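Verlängerte Garantie, verlängerte Zweifel

Im Mai hat unsere Spülmaschine aufgehört abzupumpen, und seitdem habe ich mehr über Garantieverlängerungen gelesen, als ich je wollte. Wer nur wissen will, ob ich eine abgeschlossen habe: nein. Wer wissen will, warum mich die Sache trotzdem wochenlang beschäftigt hat, muss etwas Geduld mitbringen.

Das neue Gerät sollte eine Nosora werden, Preis 1007 Euro, eine Summe, bei der ich mich frage, wer sich die sieben Euro am Ende ausdenkt. Der Verkäufer bei Femberg war freundlich und kannte sich aus. Er konnte mir erklären, wozu die dritte Besteckebene gut ist (bei uns: für nichts) und weshalb das Sparprogramm so lange läuft. Dann, als ich die Karte schon in der Hand hatte, kam der Satz, auf den ich gewartet hatte. Ob ich denn auch an den Schutz gedacht hätte.

Der Schutz kostet 9 Euro im Monat. Er heißt natürlich anders, mit einem englischen Wort und einem Pluszeichen dahinter, und er kommt gar nicht von Femberg. Vertragspartner ist eine Firma namens Gilmartin, von der ich vorher nie gehört hatte und deren Anschrift auf dem Faltblatt so klein gedruckt war, dass ich sie erst zu Hause mit der Lupe gelesen habe. Gegen kleine Schrift allein will ich nichts sagen, die Zutatenliste auf meinem Senf ist auch klein. Beim Senf unterschreibe ich allerdings kein Lastschriftmandat.

Ich habe den Verkäufer gefragt, was denn passiert, wenn die Maschine in den ersten beiden Jahren kaputtgeht. Dann sei ich doppelt abgesichert, sagte er. Doppelt abgesichert! Man muss sich das einmal in Ruhe durch den Kopf gehen lassen. Für neue Ware hafte mir der Händler doch ohnehin 2 Jahre lang für Mängel, die schon bei der Übergabe angelegt waren, und der Hersteller gibt meistens noch eine eigene Garantie obendrauf. Wofür zahle ich in dieser Zeit also monatlich? Für Bedienfehler, sagte der Verkäufer. Für Sturzschäden. Ich habe in meinem Leben schon einiges fallen lassen, eine Einbauspülmaschine war bisher nicht dabei.

Nun will ich fair bleiben. Der Mann macht seine Arbeit, und ich vermute, dass irgendwo eine Liste hängt, auf der steht, wer wie viele Schutzpakete verkauft hat. Beweisen kann ich es nicht. Als ich vor Jahren selbst im Einzelhandel gejobbt habe, gab es eine solche Liste für Kundenkarten, und ich stand immer unten. Vielleicht bin ich deshalb empfindlich.

Ich habe mir die Bedingungen mitgeben lassen. Das sind 18 Seiten, und ich habe sie alle gelesen, an einem verregneten Abend am Küchentisch, neben einem Berg Geschirr, den ich eigentlich von Hand hätte spülen sollen. Die ersten Seiten sind Begriffsbestimmungen. Da wird erklärt, was ein Gerät ist. Danach kommt der Umfang der Leistung, erstaunlich großzügig formuliert, und danach kommen die Ausschlüsse. Verschleißteile sind ausgeschlossen. Dichtungen sind Verschleißteile. Schläuche sind Verschleißteile. Ob die Pumpe eines ist, habe ich auch nach dem dritten Lesen nicht herausbekommen; sie taucht in einer Aufzählung auf, die mit »insbesondere« anfängt und mit »und vergleichbare Komponenten« aufhört. Kalk ist ausgeschlossen. Wer bei unserem Wasser Kalk ausschließt, kann auch gleich die Spülmaschine ausschließen.

Am schönsten fand ich den Abschnitt über den Zeitwert. Wenn sich eine Reparatur nicht mehr lohnt, und ob sie sich lohnt, entscheidet Gilmartin, gibt es Geld. Und zwar den Zeitwert, der mit jedem Jahr sinkt. Der Monatsbeitrag sinkt nicht. Ich zahle also immer gleich viel für die Absicherung von etwas, das immer weniger wert ist. Das mag versicherungsmathematisch alles seine Ordnung haben, ein altes Gerät geht schließlich leichter kaputt als ein neues. Es stand nur auf dem Faltblatt kein Wort davon.
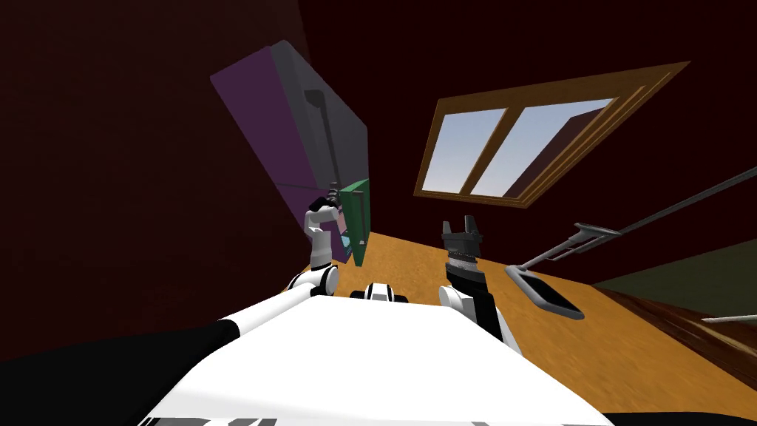

Meine Nachbarin Hildegard Ehlers sieht das vollkommen anders, und weil sie mir gelegentlich Kuchen bringt, soll sie hier zu Wort kommen. Sie hat für alles so einen Vertrag: Fernseher, Waschmaschine, Hörgerät, ich glaube sogar für den Mixer. Beim Fernseher hat es funktioniert. Anruf, zwei Wochen Wartezeit, neues Gerät. Sie sagt, sie schlafe besser. Dagegen kann ich schlecht argumentieren, denn ich weiß nicht, wie man den Schlaf von Frau Ehlers in Euro umrechnet. Ich habe sie gefragt, was sie für alle Verträge zusammen bezahlt, und sie meinte, das wolle sie gar nicht wissen. Das fand ich wiederum aufschlussreich.

Ein funktionierender Fernsehfall beweist ja auch wenig. Wer einmal etwas zurückbekommen hat, erzählt es jahrelang. Wer Monat für Monat zahlt und nie einen Schaden hat, erzählt gar nichts, es gibt ja keine Geschichte. Und wer abgelehnt wurde, ärgert sich kurz und schämt sich dann ein bisschen, die Bedingungen nicht gelesen zu haben. So stelle ich es mir jedenfalls vor. Zahlen dazu, wie oft tatsächlich gezahlt wird, habe ich bei Gilmartin keine gefunden. Ich habe hingeschrieben und gefragt. Die Antwort bedankte sich für mein Interesse an der Produktfamilie und enthielt einen Link zum Abschluss.

Was macht man stattdessen? Die übliche Empfehlung lautet: das Geld selbst zurücklegen. Jeden Monat denselben Betrag auf ein Extrakonto, und wenn etwas kaputtgeht, ist etwas da. Klingt vernünftig, und auch da bin ich misstrauisch, diesmal gegen mich selbst. Ich hatte schon einmal ein Extrakonto. Es war für die Zähne gedacht, und ein guter Teil davon ist in einer Ferienwohnung in Grunduston gelandet, wo es an fünf von sieben Tagen geregnet hat und der Vermieter, ein gewisser Cormac Gallagher, uns jeden Morgen versicherte, gegen Mittag reiße es auf. Man kann dem Versicherer vieles vorwerfen, aber er gibt mein Geld wenigstens nicht für Ferienwohnungen aus. Also nicht für meine.

Bleibt die dritte Möglichkeit: reparieren. Die alte Maschine stand noch da, das neue Gerät war noch nicht bestellt, und Emil Hauser, bei dem mein Bruder seine Waschmaschine hatte richten lassen, konnte vorbeikommen, abends gegen sechs. Ich habe ihm am Telefon erzählt, was der Verkäufer bei Femberg gesagt hatte, nämlich dass sich das bei dem Alter nicht mehr lohne. Hauser sagte: »Hat er sie aufgeschraubt?« Hatte er nicht. Gesehen hatte er sie auch nicht.

Es war ein Glassplitter im Pumpenrad. Hauser hat ihn mit einer Zange herausgeholt und mir in die Hand gelegt, und ich habe ihn sofort erkannt, er stammte von dem Senfglas, das mir im März zersprungen war. Die Anfahrt und die Arbeitszeit hat er berechnet, ein Ersatzteil brauchte es nicht. Mit dem Schutzpaket wäre das übrigens, ich habe nachgesehen, ein Fremdkörperschaden gewesen. Seite elf, Ausschlüsse.

Jetzt könnte ich mich zurücklehnen und behaupten, ich hätte recht gehabt. Ganz so sicher bin ich mir nicht. Hätte es die Elektronik erwischt, säße ich jetzt vor einer höheren Rechnung und würde vermutlich einen anderen Text schreiben. Auch Reparieren ist eine Wette. Hauser selbst wollte mir nichts versprechen, er sagte, die könne noch lange laufen oder auch nicht, und das war in der ganzen Angelegenheit die Auskunft, der ich am meisten geglaubt habe.

Was mich weiterhin stört, ist der Zeitpunkt. Warum wird einem so ein Vertrag immer an der Kasse angeboten, wenn man sich innerlich schon entschieden hat und nur noch nach Hause will? Ein gutes Produkt könnte man mir auch eine Woche später schicken, samt allen Seiten, und ich würde in Ruhe ja oder nein sagen. Ich habe das dem Verkäufer vorgeschlagen. Das Angebot gelte leider nur beim Kauf, sagte er. Bei meinem zweiten Besuch (ich brauchte Klarspüler) hieß es dann, man könne es bis zu dreißig Tage danach noch dazubuchen. Eine von beiden Auskünften muss falsch gewesen sein, oder es hat sich zwischendurch etwas geändert. Ich habe nicht weiter gefragt.

Nachtrag: In den Kommentaren schreibt Hipólito Aravena, bei teuren Handys sehe die Rechnung anders aus, weil die wirklich herunterfallen. Das leuchtet mir ein, wobei ich dann auch dort erst die Ausschlüsse sehen wollte. Displaybruch ja, aber mit welcher Selbstbeteiligung? Falls jemand so einen Vertrag hat und schon einmal etwas damit eingereicht hat, egal mit welchem Ausgang, bitte unten hineinschreiben, gern mit Seitenzahl. Über Kaffeevollautomaten schreibe ich ein anderes Mal, da muss ich erst noch einen Brief abwarten.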